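Print this page | E-mail this release

USANO BRINGS ITS SMALL-PARTS SORTING MORNINGS TO DOLETBRIDGE

Doors open Thursday at 9 a.m., bring your junk drawer

DOLETBRIDGE – I have been putting off writing this one because my own desk drawer is a disgrace, and it felt a bit cheeky to invite a whole town to come and tidy theirs. But I did mine last night (three mugs of tea and one very sore thumb later) and I'm pleased to say that Usano is coming to Doletbridge this June with our free sorting mornings!

If you haven't been to one, it's pretty simple. You turn up with whatever bits and pieces have been rolling around your house – screws, beads, fuses, fishing hooks, buttons, those odd little keys – and you sit down at a big table with other people who have the same problem. We bring the boxes and the labels and the coffee. You go home with everything in its own little spot.

We ran the mornings in Flastis over the winter and 673 people came through, which floored me. Between them they took home 2278 boxes. One man filled his with watch parts and then came back the next week with his wife's embroidery floss, and I think about that more than I should.

The Doletbridge mornings will be upstairs in the Agarwal building, on the side with the good windows. There are 4 sessions and each one lasts 3 hours, but please come and go as you like. The stairs are steep, so if you need the elevator, use the back entrance and ring the bell.

A few things I've learned the hard way. Tip everything out before you pick a box, or you'll run out of room halfway through. Put the stuff you use most along the front. And I'm a big fan of a see-through box with dividers, with a lid too, because you can find the thing you want without opening six others first.

Kids are welcome, though please keep an eye on the tiny pieces. There's no charge and you don't need to book for the first session. For the others, drop a note to the Usano front desk and we'll save you a chair.

Press folks are welcome to come along, and I'm happy to chat at any of the sessions. Bring a drawer if you've got one.

Print | E-mail

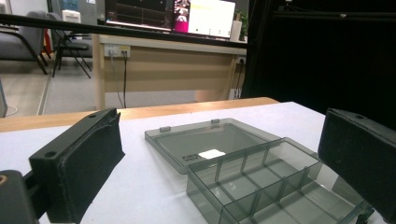
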